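Basteo hand-held gripper pair: would I spend the money again?

Reviewed 7th February

I promised I'd write this up before the budget round, so here goes (a bit longer than planned, sorry, I had opinions).

We're a small outfit. We want a robot arm to tidy desks and side tables, the dull sort of job where things get picked up and put back where they live, and for two years we've been arguing over whether to buy the arm first or the recording kit first. I was firmly in the arm camp. Then Pirwood, who sell the Basteo over here, offered us a pair of the hand-held grippers for 628 euros with a spare set of finger pads thrown in, and I caved. You hold the thing, you do the job yourself, it records, and the arm learns from it later. No arm needed on day one. For a budget like ours that's a lovely sentence!

They came in November, in a box far too big for them. Setting up took me one evening and a pot of tea. The leaflet is dreadful, all arrows and no words, but the fingers go on with small screws and there's only one way round that feels right. Do buy a decent screwdriver. The one in the box chewed up a screw head on its first outing and I've been cross with it ever since.

What's it like to use? Lighter than I feared, though my wrist knows about it after a long morning. The trigger is smooth and closes the fingers evenly, and I like the ridged pads very much. They give a little, so you can take hold of something curved without squeezing it to death. I'd budgeted for replacing them every month and so far I'm still on the first set, with a bit of wear at the tips. Thin flat things are the weak spot. Anything like a card or a sheet of paper lying flush on a hard top is a proper nuisance, and you end up sliding it to the edge and feeling as though you've cheated.

Now, money, because I know that's what most of you came for. The grippers are the cheap bit. What I hadn't put in the plan was everything round them: memory cards, a second charger (the battery gives me 14 recordings of a full table tidy before it sulks), a padded case, and above all storage. I set aside 400 euros for extras and went straight through it before Christmas. If you're filling in a form for your own place, put the storage on its own line and make it bigger than looks sensible. I'd also put down a bit for clutter. You can use whatever's lying about the house to begin with, and I did, but you want a good mix of shapes and finishes, and after a while you've used up your own cupboards.

And plan for the room! I spent ages comparing gripper specs and not one minute thinking about where we'd work. Shiny tabletops and big windows are gorgeous to sit at and a pain to record on. I've ended up wanting blinds more than I want the arm, and blinds for a bay are not cheap, as I've learnt to my sorrow.

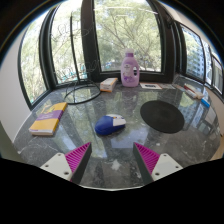
A mouse and its mat are my favourite starter job, by the way. The mouse is an easy grab, the mat is flat and stubborn, and between them you find out quickly how good your hands are.

Njål Granström wrote back when I passed my draft round, and he thinks I've got the order wrong: price the arm before anything else, even if you won't buy it for a year, since the finger mount has to fit whatever you end up with, and an adapter plate from Lindemann cost him more than his first set of fingers. Fair point, and one I'd skated over. I've since asked Pirwood for the mount drawings and they sent them the same afternoon, which is more than I can say for Grastex, whose rival gripper I nearly bought and who still haven't answered my email about spares.

So, would I buy again? Yes, and I'd buy the pair. One gripper sounds thrifty until the day a cable works loose and you've two people standing about. I'd skip the branded case (any camera bag will do), order the second charger at the same time, and haggle, as Pirwood knocked 20 euros off the pads for me just for asking.

Four stars from me. The missing one is for the leaflet and that horrid screwdriver. I'll add a note about the arm once we've had the quotes in.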